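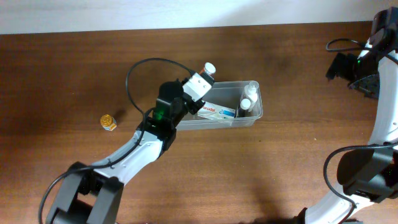 The bin on my table, with one of the little bottles held over it

How do you all store craft paint and glue over the winter?
posted by hartleyporch

Hello everyone! We moved into an old place outside Timton last spring (the date over the door says 1713, and I believe it every time the wind picks up) and I'm facing my first winter with a craft room that has no heat. It's really a back porch somebody closed in. I have 81 bottles of acrylic paint, most of them the 2 ounce size, plus wood glue, school glue and a few varnishes I inherited from my aunt. Last January I was in an apartment and never had to think about this. Will they be ruined if the porch freezes? I'd rather not carry everything into the kitchen, but I will if I have to. And if they do come inside, do you sort by color or by type? I've tried both and can't find anything either way.

tomulgate_quilter
Oh, bring them in, please! I lost a whole shelf of paint the first year we lived up in Tomulgate and I still think about a certain teal. Acrylics are mostly water, and once they've frozen they can go grainy, like cottage cheese, and no amount of stirring will bring them back. White glue is the same way. Check the labels on the varnishes, as some say "keep from freezing" in very small print on the back.

A hall closet is fine, or under a bed, as long as it isn't right next to a heater vent. I keep mine in clear bins with lids so I can see what's in there without unpacking the lot. As for sorting, I go by color and put a dab of the paint on each cap — it takes an evening, but you can put the radio on and it's rather nice. Glues get their own bin, standing upright, after an accident I won't go into.

jirkus77
mine froze once and were ok after I shook them. depends on the brand I guess. wouldn't risk the good stuff

oldbarnstencils
I agree with bringing them in, and I'd add one thing. If any have already gotten cold, let them sit at room temperature for a full day before you open them, then stir slowly with a stick. Try a little on scrap paper before it goes anywhere near a project. If it smells sour or stays lumpy, let it go. I don't sort by color at all, I sort by how often I use them, and the everyday ones live in a shoebox by my chair.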